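Cutlery sorting demos: reset by hand or let the arms unsort?

Konatero user forum > Bimanual > Data collection

mulder_bench
We are gathering teleoperated episodes for a cutlery task on a two-arm cell. The finished policy has to take loose pieces off the table and put them in a compartment tray, forks with forks and so on. At present I have 231 episodes, all recorded by one operator, all starting from a heap that the operator threw down by hand. The trained policy copes with isolated pieces and fails on crossed ones. It closes on the upper handle, drags the lower one along and then stalls over the tray.

Before I record more of the same, two questions. Is anybody collecting the reverse task (tray to table) and playing it backwards as extra data? And do you keep episodes in which the operator drops a piece and picks it up again?

Riet W
Keep the drops, provided the recovery is in the same episode. Cut them only where the piece leaves reach. We threw ours out in the first round at Cleltcombe and the policy had no idea what to do after a miss. It carried on to the tray with an empty gripper.

prurnov_dirk
Reversed playback is a bad idea for anything involving contact. A release played backwards isn't a grasp. The fingers open around a piece that is already resting against the tray wall, so reversed you get a close with no approach alignment. The gravity is wrong as well if the piece fell the last centimetre. Record the reverse task if you want it, but as its own task with its own label.

mulder_bench
Understood on contact. I was thinking of the free-space part only.

prurnov_dirk
The free-space part is the part you don't need help with.

H. Overgaard
I disagree with Dirk to a degree. We don't play anything backwards either, but we do record unsorting as a second task and alternate the two. Sort, unsort, sort. The unsort leaves the start state for the next sort, and you stop having a human hand in the cell between episodes. Throughput went up and the heaps were less alike than when one person laid them out.

Riet W
Less alike at first. Then check your start positions. An arm that unsorts puts things where that arm finds it easy to put things. Ours ended up as a band along the middle of the table and the far corners were never covered. We went back to hand resets every 60 episodes.

H. Overgaard
Fair. We vary the drop point from a printed list, which mostly deals with it.

marianna_d
On the crossed pieces: what proportion of the 231 start with a real crossing? Mixed heaps look crowded, but the operator will always take the free piece first, so by the time the crossing matters there are few frames left in the episode that show it. I would record short episodes that contain only the crossing. Two pieces, one on top, stop when both are in the tray.

mulder_bench
Not logged. I'll go back through the first frames and tag them. I suspect you're right about the order of picking.

prurnov_dirk
Also say which arm does what. If the operator is free to choose, you get two answers to the same start state and the policy averages them.

mulder_bench
It is free choice at the moment. Two stills from our cell:

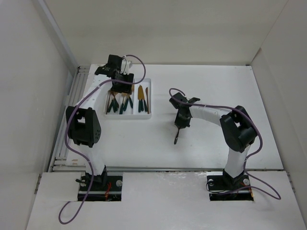
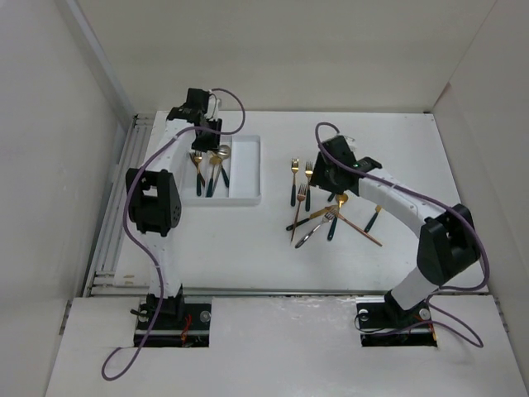 Both: tray between the two arms, left gripper over its rear left corner. Loose heap in the second only.

marianna_d
The heap in the second is what I meant. The silver fork is under a knife, and there are single pieces at the side that will go first. Tag that sort of start separately.

Riet W
And fix the tray position in half of the new episodes, shift it in the other half. Otherwise you won't know which change helped.

mulder_bench
Will do. Crossing-only episodes first, arm assignment written down, drops kept. I'll post the success rates here when the next batch has been trained.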